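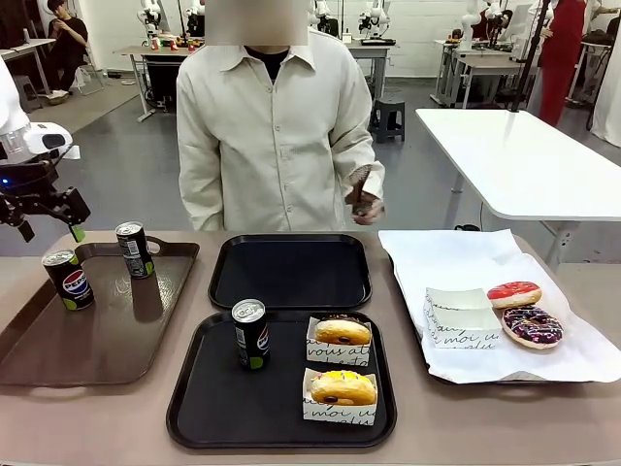
Session 4 — Custards and set creams

Home Cookery Evening Course, Mollolcombe Community College
Tutor: Haris Dogar

Bring apron, tea towel, a container with a lid. Last group ran over, so 6.30 pm start please, not 6.40. Kitchen has to be clear by 9.

What we're covering

Stirred custard (pouring)
Baked custard
Crème pâtissière, for filling
If time: set cream with gelatine. Probably won't be time.

Recap from session 3

Most people got the shortcrust. Two trays overworked, came out tough. Rest it longer, 40 minutes in the fridge, and don't keep adding flour when it sticks. Chill it again instead. Blind baking: fill the case right up to the edges with rice or beans, not just a puddle in the middle. Somebody asked about re-using the rice. Yes, over and over, but don't cook it for dinner after.

Eggs — the basics

Whites begin to set at a lower temp than yolks. That's why a whole-egg custard sets firmer and a yolk custard is softer and richer. Sugar raises the setting point a bit. So does milk or cream, it just spreads the protein out.

Starch changes everything. With cornflour in it you can boil a custard, and you should. Without starch, never boil.

Write this one down: no starch, keep it under 82 degrees. Starch, bring it to a proper bubble and hold a minute.

Stirred custard

500 mL full cream milk
5 yolks
80 g caster sugar
1 teaspoon vanilla paste

1. Milk and vanilla in a heavy pan, medium heat, till steaming. Not boiling.
2. Whisk yolks and sugar in a bowl. Don't leave sugar sitting on yolks unwhisked, you get little hard bits that won't disolve.
3. Pour a third of the milk on slowly, whisking. Then the rest.
4. Back in the pan, low heat. Wooden spoon or spatula, figure eights, get into the corners.
5. Done when it coats the spoon and a finger line holds.
6. Straight through a sieve into a cold bowl.

Gone grainy? Off the heat, splash of cold milk, stick blender. Saves it if you're quick. If it smells of omelette, start over.

Crème pâtissière

500 mL milk
4 yolks
100 g sugar
34 g cornflour
30 g butter, cold, cubed

Yes 34, not 35, I've scaled it down from the big batch sheet. Nobody's scales will care.

Same start as above, cornflour whisked in with the yolks and sugar. Back in the pan, medium heat this time, whisk the whole way. It'll look lumpy and then come together all at once. Keep going — full minute of slow fat bubbles. Undercooked, it goes thin in the fridge overnight (yolks have an enzyme that eats the starch). Butter in off the heat. Cling film right on the surface, flat tray, chill.

Before using, beat it smooth. It will look like rubber when it comes out of the fridge and that's fine.

Uses: tarts, éclairs, trifle, filled doughnuts. For doughnuts use a long plain nozzle, go in from the side, stop when you feel it push back. Fill them cold. Ice them after filling, otherwise your thumbs end up in it.

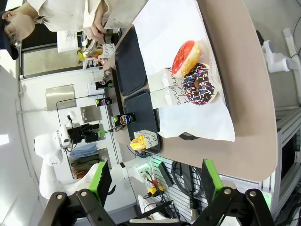

Iced doughnuts, two with sprinkles.

Quick glaze for doughnuts or buns

200 g icing sugar, sifted
2 to 3 tablespoons milk
Pinch of salt

Thick enough to fall off the spoon in a ribbon. For chocolate, swap 30 g of the sugar for cocoa and add a bit more milk. For pink, raspberries pushed through a sieve in place of the milk, colour is better than the bottle. Sprinkles on straight away, glaze skins over fast.

Baked custard

Oven 150, fan off if yours lets you. Water bath, hot tap water halfway up the dishes, folded tea towel underneath so they don't rattle. Out when there's still a wobble the size of a 20 cent coin in the centre. It carries on cooking. Bubbles down the side of the dish mean too hot or too long.

Nutmeg on top before baking. Freshly grated, the jar stuff tastes of dust.

Storing

Fridge within two hours, eat within three days. Custard with starch doesn't freeze well, it weeps. Leftover whites: freeze in an ice cube tray, one per hole, label them. We'll need them for meringue in session 6.

Homework

Make one custard at home, either kind. Note down what milk you used, pan, how long it took, what went wrong. Bring the note, not the custard. Well, bring the custard if you want.

Reading: the egg chapter in the Quiroga book, from page 109. Library has two copies, the one on short loan is missing the index.

Next session

Choux. Bring a piping bag if you own one. Butter and flour supplied, eggs from the Korkdale stall as usual so sizes vary — we'll be weighing them.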